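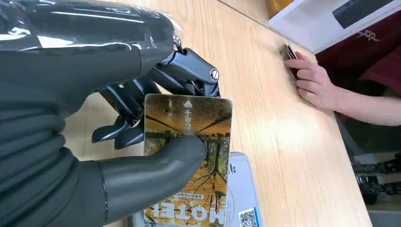
4.2 Net worth estimates for television actors
We compared 412 published estimates with the credits listed for each actor. Most pages gave one number and no source. Such a number rests on a single point of pressure – compare the thumb pressed flat against the card in Figure 1 – and shifts when that source is revised.

Papers > Media > Section 4

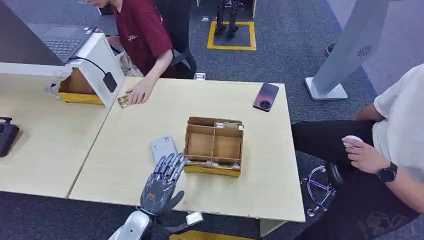 Estimates also varied by page age. Producer credits raised the figure more often than acting credits did, even where the producing work was minor. Salinas coded all entries in July.

Previous Contents Next

Comments
Braulio Xolalpa: Were voice roles counted as credits?
S. Vasylenko: Yes, see 4.1.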